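A home robot should be boring

My friend Szu-yu Mok thinks a robot built at home must do something impressive, or why spend the money. I disagree with her, and I have now spent 900 dollars on my opinion.

Our arm is called Skasteo. We build it in the shared workshop after work, mostly in November when it is dark early. I would like it to pick up ordinary things with a cord and hold them without drama. A cord pulls, it changes the weight, and a simple program does not expect it. 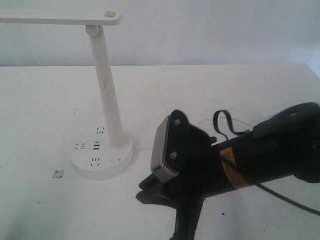 Which objects should a beginner try first?
Start with things that have a thick body and no cord, then add the cord later.

A hair clipper is a good teacher, in my opinion. Its shape is not regular, so the fingers must choose a place to hold. Foam cubes forgive everything - after 14 evenings with cubes I had learned very little.

Ya-wen Wei, who shares the bench with me, says I should buy better fingers. Maybe. But I believe most home builders change parts too early. First the two fingers should close straight, again and again, over a bare piece of table.

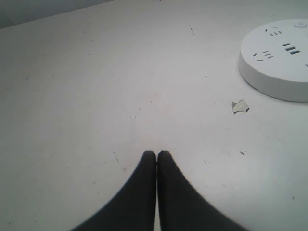 How often should the gripper be calibrated?
Once at the start of each session is enough for a small arm, and again after any hard bump.

Szu-yu still asks me when it will make coffee. I tell her that I do not want coffee from it. I want to give it the same dull job tomorrow and get the same dull result, and for this I am ready to wait one more winter.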